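Handheld gripper trial: curved fingers against gray fingers

The bench group has finished the first round of its handheld gripper comparison.
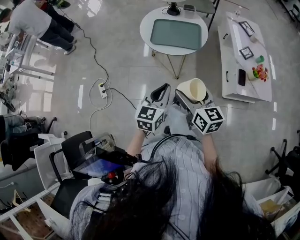 The question for this round was whether the black curved fingers could replace the gray ones as the default set on the Womari handles. Both sets mount to the same handle and carry the same marker cube, so tracking data can be compared directly. Nouhaila Bennani ran the sessions and Ehsan Cheema handled logging.

Each finger set was used for 45 grasps on cups and small bottles, with a limit of 20 seconds per attempt. The gray fingers slipped less on cups held by the wall. The curved fingers did better on bottles and needed less wrist rotation to reach the object. Neither set was good at picking up flat items, and those were dropped from the list after the first session.

Tracking was less even. With the handles close together, one cube can hide the other from the fixed camera, and the pose estimate jumps when it comes back into view. Cheema has raised the camera mount and will repeat the affected runs. The Undach controller logged over 1,000 pose samples per run without a dropout.

Round 2 will use mixed pairs, one finger type per hand. Requests for test objects go to Sze-wing Hsieh at the Widville lab. Please include the weight and the widest dimension.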